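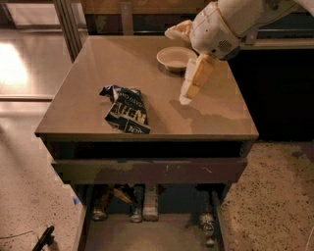 Schüssel, Chipstüte, unten die offene Schublade

Wie viel soll ich zwischen zwei Demos umräumen?

samside_bastelt

Hallo zusammen, ich sammle seit September Demos für eine kleine Policy, die Sachen von der Kommode in die Schublade räumen soll. Gesteuert wird per Hand, aufgenommen mit der Kopfkamera, das Bild oben ist aus so einem Durchgang. Aufgabe ist im Moment nur »Schüssel in die untere Schublade«, die Chipstüte liegt als Ablenkung dabei.

Jetzt mein Problem: Ich habe am Anfang nach jeder Demo alles komplett neu verteilt, und das dauert ewig — das Umräumen frisst mehr Zeit als das Greifen selbst. Also bin ich dazu übergegangen, 8 Demos mit fast derselben Anordnung zu fahren und erst dann was zu ändern. Ein Bekannter aus dem Greleo-Forum meint, damit mache ich mir den ganzen Datensatz kaputt. Stimmt das so? Und muss ich die Flaschen und den Kram hinten in der Schublade auch jedes Mal bewegen, oder ist das egal? Ziel wären rund 1.000 Demos, und die will ich ungern zweimal machen.

ravn_nord

Kaputt ist übertrieben, aber viel gewonnen hast du mit acht fast gleichen Durchgängen auch nicht. Ich hab letztes Jahr was Ähnliches gebaut (Tassen auf ein Tablett, gleiche Idee), und mein Modell hat brav immer dieselbe Stelle auf dem Tisch angefahren, egal wo die Tasse stand. Sah im Training super aus!

Was bei mir geholfen hat: die Schüssel nach jeder Demo verschieben, alles andere nur nach jeder zweiten oder dritten. Die Schüssel einmal quer über die Platte zu schieben kostet dich ja keine fünf Sekunden. Hinten rechts neben dem Arm wie auf deinem Bild ist eine gute Position, aber dann bitte auch mal vorne links, mal nah an der Kante, mal so, dass die Tüte im Weg liegt. Die Tüte würde ich zwischendurch auch ganz weglassen und ab und zu drehen oder anders zerknüllen. Glatte Verpackung und zerknitterte sehen für die Kamera ziemlich verschieden aus.

Zur Schublade: Doch, den Inhalt bewegen! Bei dir liegt alles hinten und vorne ist der Boden frei, das heißt, jede Demo endet vermutlich auf demselben Fleck. Räum mal ein paar Sachen nach vorne, dann muss man beim Ablegen auch mal ausweichen. Und mach dir vorher Gedanken, ob die Schublade im Einsatz immer gleich weit offen steht. Bei mir war das nicht so, und ich durfte nachsammeln.

Ach ja, Startpose vom Arm nicht vergessen. Ich fahre den inzwischen vor jedem Durchgang ein bisschen woanders hin.

udo_greift

Mehr Daten, dann passt das schon. Ich sortiere gar nichts und lösche nur die Durchgänge, wo was runterfällt.

kommodenfan9

Kleine Ergänzung zu ravn_nord, dem ich sonst zustimme. Ich würde mir die Positionen vorher auswürfeln lassen. Wenn man von Hand verteilt, stellt man die Schüssel nämlich dauernd dahin, wo man selbst bequem greifen kann, das habe ich erst beim Auswerten gemerkt. Bei mir spuckt ein Skript vor jeder Demo 2 Zahlen aus, Spalte und Reihe, und da kommt die Schüssel hin. Das Raster hab ich nur im Kopf, Klebeband auf der Platte würde das Modell womöglich mitlernen.

Und schau auf die Schatten. Der vom Arm liegt bei dir breit vorne rechts auf der Platte, also nimm ruhig mal morgens auf, mal abends mit Lampe. Wenn du alles zur gleichen Uhrzeit sammelst, wunderst du dich später.

Das mit dem Löschen von udo_greift sehe ich anders. Wenn beim ersten Versuch danebengegriffen wird und der zweite sitzt, behalte ich die Demo. Weg kommen bei mir nur die, wo am Ende wirklich nichts in der Schublade liegt, und selbst die verschiebe ich erst mal in einen eigenen Ordner.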